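Notes on collecting the box-packing set

I have spent most of the summer recording demonstrations for a single-arm manipulation policy. The task is dull on purpose. Some items are on a table next to an open box, the items go in the box, the lid goes on. A person teleoperates the arm, we log joint positions, gripper command and video, and later a network tries to produce the same commands from the same inputs. We set a target of 2,000 episodes for the first release of the set. At the time of writing we have 582 that passed review.

These notes are mostly for me, and for Boglárka Szénási, who runs the second station in Renville and keeps asking why my episodes look different from hers. Mine are recorded in the Brustville lab. The arms are the same model and the operators had the same training sheet. The differences are in things the sheet did not cover.

The first thing the sheet did not cover was what counts as an episode. My early recordings began when the operator pressed the pedal, which could be several seconds before any motion. Hers began at first motion. If you train on both without trimming, the policy learns to sit still at the start, and sometimes it goes on sitting still. A motionless arm produces a picture that looks like the picture before it, and the recorded answer to that picture is "stay put." I now trim everything to half a second before the first commanded motion. The raw files are kept.
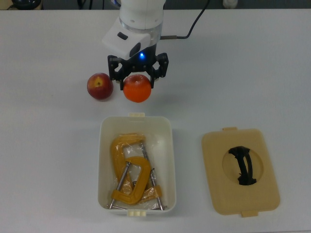
Contents of the box at the start were the second difference. Renville used an empty box for every episode, on the theory that it was simpler. I wanted the starting state to vary, so in my runs there may already be something in there when the fruit goes in. Two yellow C-clamps in a crinkled clear bag are a good example, because they take up most of the floor of the box and leave no flat place for an apple or an orange to land. The operator has to choose a spot, and two operators will choose differently. That spread is useful up to a point. If one person always drops on the left and another always drops on the right, a policy trained with a plain regression loss will aim for the middle, where neither of them ever put anything. We use an action-chunking model with a latent variable, which handles this better, but I have seen it average anyway when the two groups are small.

The bag deserves its own paragraph. Clear plastic is the worst thing I have put in front of our cameras. The highlights move when the arm's shadow crosses it, the depth stream returns holes, and the segmentation tool we use for review draws its outline somewhere new in every clip. I considered taking the bags off. I left them on for the bulk of the set, on the grounds that people put things in boxes with the packaging still on them, and I tagged those episodes so that anyone who wants them out can filter them out.

Fruit was Chi-keung Ko's idea. We had been using foam blocks. His objection was that foam blocks forgive everything: close the gripper too hard and the block compresses, too soft and it still sticks to the pads. Real fruit has a skin, it rolls, and it has a preferred direction of rolling that depends on where the stem is. An apple is lopsided in a way that a printed sphere is not. The first day with fruit cut our operator success rate badly, and it took a while to recover. I count that as a point in favor.

There is a cost. Fruit changes over a session. Peel gets scuffed where the fingers close on it, and after enough grasps an apple has soft spots. We replace each piece after 9 grasps. The number has no theory behind it; it was the count at which Chi-keung first noticed a mark he could feel. The log has a field for the piece number, and I recommend adding one from the start if you plan to do this, as I had to go back and reconstruct ours from the video.

Next, the release. This is where the two stations differ most. The Renville operators lower the item until the fingers are well inside the box and then open. Mine tend to open higher and let the item fall a short way. Both get the fruit into the box. The trouble is that the release is a very short part of an episode, and everything the policy knows about when to open comes from those few frames. Mixed heights mean mixed evidence. When I trained on the combined set, the arm hovered. It would come down, stop over the box, open slightly, close, and come down a little more, as if two people were holding the controls. I retrained on each half separately and the hovering went away in both.

We have agreed on a rule now. Descend until the lowest finger is below the rim, pause, open fully, go straight up. "Open fully" matters as much as the rest. Some operators open just enough to let go, to save time on the next grasp, and a half-open gripper catches on things on the way out, bags in particular. 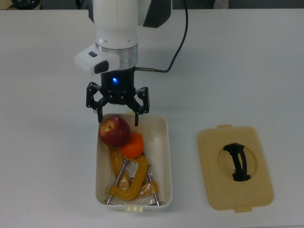

Fingers open above the box, with the apple and the orange inside and the lid off to the right.

Camera placement next. We use an overhead view from the head position and a view from the wrist. The overhead one gives the layout of the table and the wrist one gives the last few inches. For grasping, the wrist view does nearly all the work. For placing, it does much less, because the item being held blocks it. I ran the ablation both ways on a small subset. Without the overhead view, grasps held up and placements fell apart. Without the wrist view, the reverse, though the drop was smaller than I had expected. A small subset is a small subset, so I will repeat this when the set is bigger.

The overhead view has its own problem, which is that the arm gets in the way of the thing it is working on. There is no fix for this that I like. Moving the camera to one side clears the view of the gripper but hides the near wall of the box. A third camera would solve it and would also add a third stream to sync, and syncing two has been enough trouble. For the record, our clocks drifted by up to three frames over a long session until I moved both cameras to a hardware trigger. Any episode recorded before that change carries a flag. Do not train on flagged episodes if timing matters to you.

Review takes longer than recording. Every episode is watched at double speed by someone who did not record it. The reviewer marks the grasp, the release, and any correction in between. Corrections are the reason we review at all. An operator who misses a grasp and tries again has given you something valuable, a demonstration of recovery, and it should be kept and labeled. An operator who misses because they were looking at something else has given you a bad grasp followed by a good one, and the network will learn both. From the joint data alone the two look the same. From the video you can usually tell.

The numbers shift a good deal depending on how strict the reviewer is. I am stricter than Boglárka. We both reviewed the same batch once to measure it, and most of our disagreements were about pauses. She accepts a pause in midair if the motion afterward is clean. I reject it if it lasts more than a second. After some discussion we kept my rule for transport and hers for the approach to the grasp, where a pause generally means the operator is lining up.

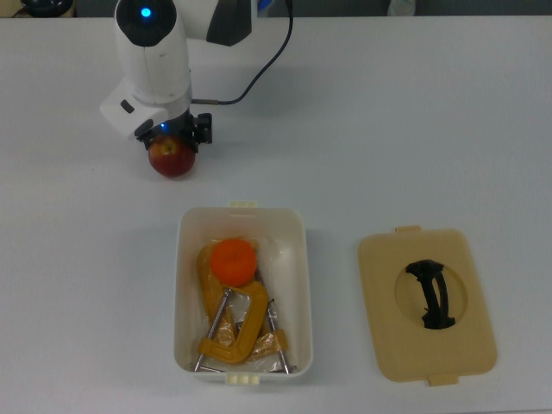
Order of items is the last variable I want to write down. The task file says "put the items in the box" and gives no order. Left alone, operators settle into one within a few episodes and never leave it. Most people take the closest item first. If the set has only that order in it, the policy ends up keyed to the order instead of the items, and if you remove the first item from the table it will reach for where that item should be. I watched it do this repeatedly. It closed on air, carried the air to the box, and released it with good form.

So the order is now drawn at random by the recording script and read out to the operator before each episode. Start positions come from the same script, as two numbers on a grid taped under the edge of the table. Operators dislike the grid. It adds time to each reset and the reset is already the tedious part. Across a full session, resets take more time than demonstrations do, and I have no clever answer to that. Liu wrote a small tool that shows a faint overlay of the target layout on the monitor so the operator can match it by eye, and this brought the reset time down enough that people stopped complaining to me directly.

The lid is still unsolved. It has a latch tab at each end and a carrying handle in the middle, and the handle is easy to grasp. Seating the lid is a different matter. The arm has to bring it down level, and any tilt leaves one end riding on the rim. We have lid episodes, but the success rate among human operators is poor enough that I do not want to release them under the same task name. For now they are stored as a separate task, and the main set ends when the last item is in the box.

Storage, for anyone budgeting: we moved from the lab server to the Drorkard array in July, and the migration broke the paths in the index file. If you pulled an early copy from me, the fix is a script in the repo root. Run it once. Running it a second time will prefix the paths again.

After the first 2,000 we plan to go to 4,000, with the second half split evenly between stations and all of it recorded under the release rule above. Before that I need to re-review the oldest Brustville episodes against the pause rule, which I expect will lower the current count.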